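Unit 6: Comparing two-finger grippers on a shelf task

Read this before the lab session. Bring the run sheet from Unit 5, because the column layout is the same and you will be copying three of the columns across.

## What we are comparing

The arms stay the same for the whole unit. The fingertips change. You will work with two sets:

- **Plitola tips**: flat, hard, narrow at the end
- **Brellent tips**: slightly wider, with a soft pad glued to the inside face

Both sets bolt to the same gripper body with two screws each. Do not tighten past the mark on the driver. Last year's group stripped a thread on the left arm and we lost an afternoon.

The question for the unit is narrow: which tips pick up a thin, flat plastic case more reliably, and does the answer change when the case is on a shelf instead of on the floor board? You are not asked which gripper is better in general.

## The task

The cases start in two groups, one on the top tier of the shelf and one on the floor in front of it. One arm works at shelf height while the other works at floor height. Each run is one attempt per arm: approach, close, lift, hold for the count, put down. 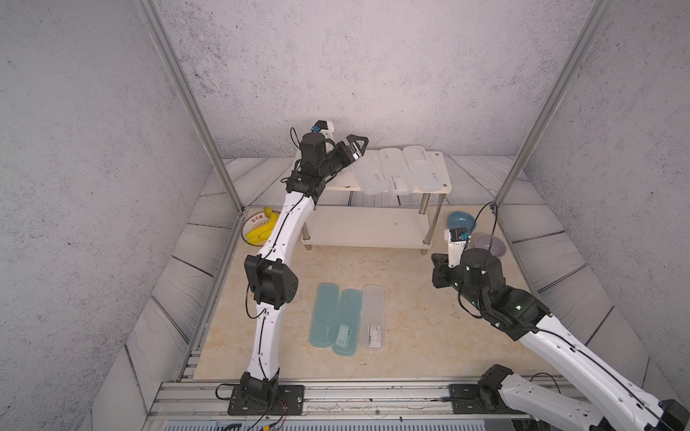 *Fig. 6.1. Left arm over the top tier, right arm at floor height, with cases on both levels.*

Cases lie parallel to each other with the long side pointing toward the shelf. Keep them that way. If a case turns during a run, log the run first and straighten it afterward. The bananas and the bowls are not part of this task, but they stay in the cell as things to avoid. An arm that touches one of them gets a "C" in the contact column even if the pick was good.

## Why height matters

At floor height the gripper comes down on the case and the board pushes back. You can be a little low and still get a grip. On the shelf, pressing down too hard moves the load into the shelf legs, and a small shift of the shelf spoils every position you taught before it.

Reach is the other difference. The farther an arm extends, the more a small joint error shows up at the fingertips. Pešek's notes (in the shared folder) work through the geometry for a two-link arm. Read sections 1 and 2 and skip the part on calibration, which we cover in Unit 8.

## Wrist camera settings

Each arm has its own camera mount above the wrist. Use the same exposure on both arms and write it on the run sheet. Clear cases are harder to find than tinted ones because their edges pick up the color of whatever is under them. When the Flircombe software loses an edge it draws the box in gray. Do not start a run on a gray box.

Check the cable before you move the wrist. There should be enough slack for a half turn in each direction.

## Results from the November group

| Tips | Level | Runs | Failed picks |
|---|---|---|---|
| Plitola | floor | 700 | 19 |
| Plitola | shelf | 700 | 102 |

The Brellent rows are missing because the pads came loose partway through and the group stopped. Your runs will fill them in. The full log has 3,028 lines, including warm-up moves and restarts, so filter on the "run" tag before you count anything.

Most of the shelf failures were logged as "slip on lift." A smaller set were "no contact," where the fingers closed above the case. Treat these as two separate problems. A softer pad may help with the first and will do nothing for the second.

## Procedure

1. Home both arms.
2. Fit the tips and write the set name on the sheet.
3. Teach the shelf position, then the floor position.
4. Do five practice picks per arm. These are not logged as runs.
5. Start logging. Swap roles between the arms at the halfway point.
6. Change tips and repeat from step 1.

Keep hands out of the cell while the arms are powered. One person stays at the stop button and does nothing else.

## To hand in

- Run sheet, both tip sets
- One table in the format above
- A half page on slip versus no contact, with your own numbers

Questions 6.3 and 6.4 in the problem set use the same data. Late run sheets go to Hollis Nguyen-Tran, room list on the course page.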